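Cleaner labels for the towel task, at last

9th June -- Posted by Arvo Koskela
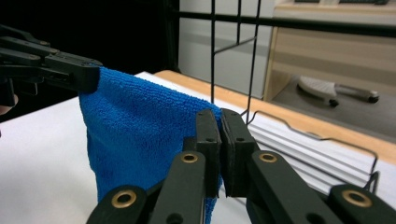
Blue towel held at two points, seen from one of the grippers.

I have been wanting to write about the handover detector for ages, and now it works well enough that I can! Quick recap if you missed the August post: we record towel folding with hand-held grippers, and my part is the software that chops each recording into stages a policy can learn from. Reach, pinch, stretch, fold, release. The tool is called Sovley and it started as a script I was a bit ashamed of.

The stage I always got wrong was the stretch. My first version looked only at jaw width. Jaws closed on cloth, fine, call it a grasp. But towel fabric squashes down a lot, and a jaw shut on a thin bit of terry reads almost the same as a jaw shut on air. I had labels jumping back and forth five times in a second (the timeline looked like a barcode).

Ülle Sproģis suggested I stop trusting any single signal and look at how both grippers move together. When two hands hold the same cloth, the distance between them has a ceiling, and people tend to hover just under it. So now there is a small filter that tracks that distance, plus a cloth mask from the wrist view, and the label only flips when two of the three signals agree for 9 frames in a row. It's so simple! I spent weeks on a learned version before this.

I ran it over all 3949 clips in the Trundia set. The old code left 81 that I had to fix by hand, and the new one left 30. Most of those have a jaw so close to the lens that it covers the cloth, and the mask drops out right when I need it. I think carrying the last good mask forward using the gripper pose will help -- I have a branch half done.

Next up is the timeline viewer, where scrubbing backwards still skips frames. If you have written one of these and know a good way to cache decoded video, please leave a comment.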